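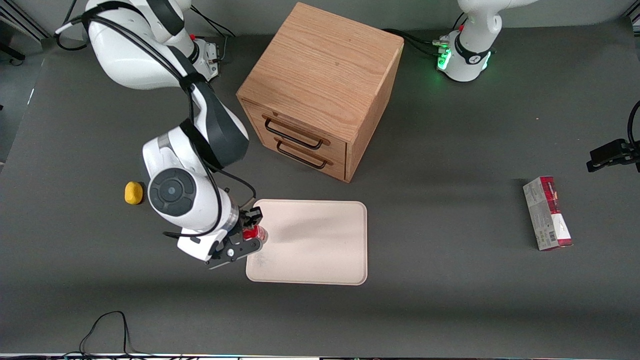
Zimitz wrote on 4 December 2023:
> I read the note on the Travent policy twice and I still don't see how
> you separate a bad grasp from a bad release. If the object ends up
> outside the tray, your table calls it a failure either way. Did you
> log the two separately? And does the second arm do anything in the
> tray task, or is it only there for the drawers?

Both fair questions. Taking them in order.

We did log them separately, but the note only gives the combined number. A trial is marked as a grasp failure if the fingers close and the object is not between them at the first height check. It is marked as a release failure if it passes that check and then comes to rest off the tray. Out of 300 trials, 14 were failures of either kind. I will put the split in the next version of the table. Most were releases, and most of those were the red object being let go too close to the rim on the left side of the tray.

The policy was trained on demonstrations where the operator tended to stop as soon as the gripper was over any part of the tray. It learned the same habit. When the right arm comes in from the left it has the red object over the tray's left edge early, and it sometimes opens there. We tried 2 fixes:

1. Dropping the demonstrations with a release near the rim. This helped a little but left us short of data.

2. Keeping all the demonstrations and adding a small penalty on distance from the tray center at the moment of opening. This worked better and is what the Fontes branch uses now.

The left arm is not used in the tray task. Its joint values are still part of the input, so that one network can be trained on both this and the drawer task with the wooden cabinet. I have not tested whether leaving them out changes anything. If somebody wants to run that, the config option is mask_left, and it is off by default.

One thing I should have said in the note: the yellow object and the cardboard box are distractors. They are moved between trials, the cabinet and the tray are not. So please don't read the result as saying anything about new tray positions. The Trurkico set from March does vary the tray, and I plan to rerun on that once the loader handles its older file format.

The per-trial log will go in the same directory as the note.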